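Urnomdale Stick-On Tabletop Film
September 29, 2024
By Francine Lemieux

The Urnomdale is a self-adhesive film for covering worn kitchen tables, shelves and benchtops. It comes on a roll, cuts with ordinary scissors and goes on without paste. Jelano has carried it in the Trorkcombe shop for three years, and it remains the roll we reorder most often.

Each roll is 42 cm wide. Most family tables need two or more strips laid side by side, so measure the top before you order and add a hand's width at each end for folding under. If you are covering a patterned top, buy all your rolls in one order. The colour can shift slightly between batches, and a join between two batches will show in daylight.

The film is sold in plain, stone and wood-grain patterns. The full range now runs to 134 patterns, including the older florals, which we get in to order only. Sample squares are free at the counter or can be mailed with any other purchase. Lay them on the table and look at them in the evening as well as the morning – grey patterns in particular look quite different under a warm bulb.

Fitting

Wash the table with dish soap, rinse it and leave it overnight. Fill any chips and sand them flat. Peel back a short length of the backing, line up the edge and press down from the middle outward with a dry cloth or a plastic scraper. Work slowly. The adhesive can be lifted and laid again for the first few minutes, but after that it will take the backing colour with it. Small bubbles can be pricked with a pin and pressed flat.

Corners are easier with a hair dryer on low. Warm the film, pull it gently around the edge and hold it until it cools. Chiến Bùi, our fitter, cuts a small wedge out of the underside so the fold lies flat, and we recommend doing the same on square tables.

Care

Wipe with a damp cloth. Do not use scouring powder, steel wool or bleach. The film stands up to everyday crockery and spills, but it is not made for hot pots, so keep a trivet on the table. It is not a cutting surface either.

To remove it, warm one corner and pull back at a low angle. Any glue left behind comes off with eucalyptus oil or rubbing alcohol. Try a hidden spot first if the table underneath is varnished.

Not suitable for outdoor furniture, raw brick, wallpaper or anything painted in the last month. For laundry and bathroom shelves, look at the Liew range, which has a heavier backing and a wider roll. New Liew colours arrive in November and can be put on hold now by phone or in the shop.
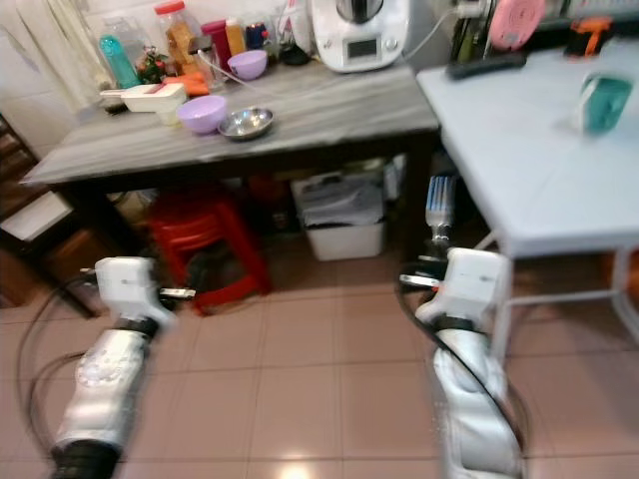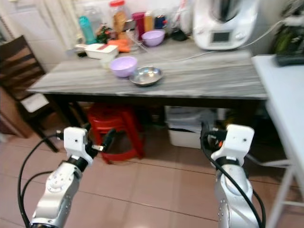 Kitchen tables with lavender and stainless steel bowls.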